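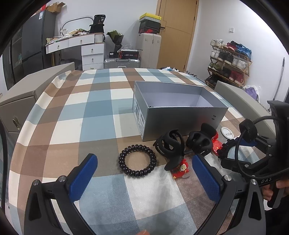 Small items and an open box on a checkered cloth, with two hand-held grippers at a home session.

Home recording FAQ

For people recording small-item tasks for Olla at home. If your question isn't covered, write to Deming Ren through the Fotell message page.

What am I being asked to do?
You use the hand-held grippers to do ordinary tidying jobs, such as putting hair clips in a box. Each time you do the job from start to finish is one example. A learning system is later trained on many people's examples.

How many examples make a set?
A set is 200 examples of the same task. You can spread them over as many days as you like, but finish one set before you open the next.

What is the overall target?
1,000 accepted examples for each task, across all homes. When a task reaches that number it closes and drops off your list. A set you have already started can still be finished and is paid in full.

Do I need to clear the room first?
No. Clear the surface you are working on. Furniture, shoes, luggage and papers elsewhere in the room can stay where they are. Put away mail with your name on it, bank cards, family photos and anything else you don't want recorded.

Can I work on a bed?
Yes, if the cover is pulled reasonably flat. Beds, tables, desks and floors are all accepted. Patterned covers are fine. Please don't change the cover in the middle of a set.

Which items can I use?
Anything small, light and unbreakable that fits between the gripper fingers. Hair ties, claw clips, small figurines and badges are all on the Berlow list. Don't use food, medicine, open blades or liquids. Place badges with the pin closed.

Can I use a product box as the container?
Yes. Take the lid off and set it to one side. Cover any label that shows your address or an order number.

How should I lay the items out?
Differently each time. Turn some over, let some touch, and move the box now and then. We turned back a large part of the August sets for having every item in the same spot from one example to the next.

What if I drop something?
Pick it up with the gripper and carry on. Drops and second tries are useful and should be kept. Discard the example only if an item falls off the work surface or you have to use your bare hand.

How fast should I go?
At the speed you would tidy up if you were not in a hurry. Wait 2 seconds with the fingers open before you begin and again when you are done.

Where should the cables go?
Off to the side, with enough slack that they don't pull at your wrist. If a cable crosses the items during an example, do that one again.

Can someone else in my home take part?
Only if they have their own Golestani account and have signed the consent form. Two people can't record under one account. Anyone whose voice or face might be picked up should be told before you start.

When are examples reviewed?
Chih-ming Lam's group reviews uploads every Friday. Rejected examples appear in your list with a short reason code, and you can replace them without starting the set over.

Is there a limit on how much I can record?
Yes, 1,000 examples per account, counting all tasks together. Rejected examples do not count toward it.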